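Cemov Help Community > Vehicle automation > Sensors and mounting

Front camera loses its alignment again and again after cleaning the windshield

Posted Nov 11, 2021

Hello everybody. I look after one automated test car for a small team in Drostlow. It drives in residential streets at low speed, always with a safety driver. The front camera sits on a Gunawan bracket behind the windshield and the Cemov controller uses it for finding the edge of the road.

Since August we have the following problem. I do the alignment in the hall with the target board, the result is good and the controller accepts it. After that the car drives well. Then I clean the inside of the windshield, and on the next drive the controller reports "horizon offset" and refuses the automatic mode. I repeat the alignment, which takes 15 minutes, and it is good again until the next cleaning. The last time it happened after 1,780 km, the time before it was much sooner, so I don't believe it is the distance.

I already did these things:
- new cable between camera and controller
- software set back to the version before
- tire pressure checked on all wheels
- the target board measured again, it stands straight

I do not remove the camera when I clean. I only go around it with the cloth. Is it possible that the glass itself is the cause? Also there is a faint reflection in the view, low down, and I am not sure if this has something to do with it. I would be thankful for any advice.

3 replies

Reply 1

It is the bracket. Change it. We had the same and bought a new one from Woltside and since then it is quiet.

Reply 2 (marked as solution by the person who asked)

I would not buy a new bracket yet. The first reply can be right, but on the Gunawan bracket there is a simpler fault which I have seen on two cars.

The bracket has a plate which is glued to the glass, and a holder which hangs on the plate with a clamp. When you go around the camera with the cloth, you press the holder a little to the side or down. If the clamp is tight, nothing happens. If the rubber strip inside the clamp is old, the holder moves a very small amount and stays there. With your hand you cannot feel it. For the controller it is enough, as a small tilt becomes a big error far away on the road.

Please try it in this order.

1. Switch off the controller and let the car stand on level ground. Do the check with the normal load in the car. Our safety driver forgot once two heavy boxes in the trunk and I searched the whole afternoon.

2. Open the clamp and take the holder off. Look at the rubber strip. If it is shiny or has a flat line where the holder sits, replace it. The strip can be ordered alone, you don't need the full bracket.

3. Clean the glass now, while the holder is off. Use a cloth without fibers and only a little cleaner, and spray on the cloth. Pay attention also to the top of the dashboard. Some people treat it with a gloss product, and then you have a reflection over the road the whole day. Wipe this product off.

4. Put the holder back and tighten the clamp screws crosswise, in small steps. There are six of them. After this, wait five minutes and go over them again – the new strip gives way a little at the beginning.

5. Do the alignment with the board as you did before.

6. Drive out of the hall, stop in a quiet straight street and save one picture from the controller. This is your reference, and after each cleaning you compare with it. I look only at the bottom: the dark lower edge of the windshield and the front of the car must curve up in both corners, at the same height as in the reference. Our car has green stripes there, and they are very practical, as I can compare where the thin point on the right ends. The houses and hedges are of no use for this, unless you park each time in exactly the same place. We also have a pale streak over the asphalt, but it is faint and the controller has never complained of it.

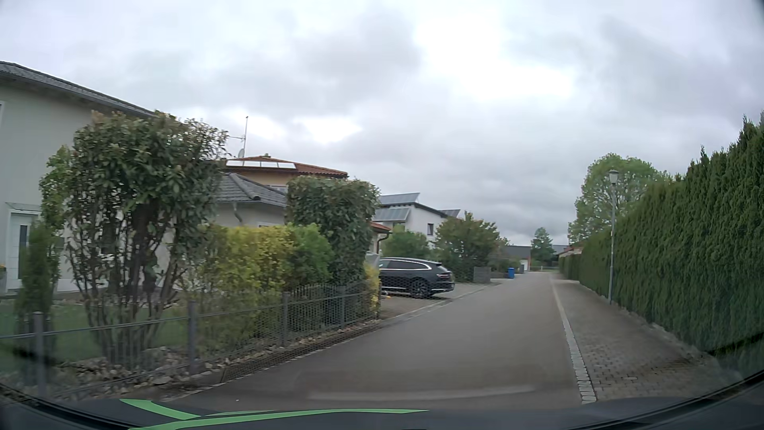
7. Write the date of the cleaning and the result of the comparison in the car's log. If the lower edge has moved, go back to step 4 before you make a new alignment. Otherwise you only correct the number, and the holder is still loose.

If it still moves with a new strip, then look at the glued plate. A plate which comes off the glass at one corner must be glued new, and for this I would go to a glass workshop.

Reply 3

Is the heated windshield version different? I have the older plate, with only one clamp, and I don't find a rubber strip in it. In the Woltside list there is a strip, but without measurements.

Comment from the person who asked

Thank you, especially for reply 2. The strip was shiny on the left half. I have ordered one and will write again when it is mounted. And yes, somebody had treated the dashboard with a gloss spray.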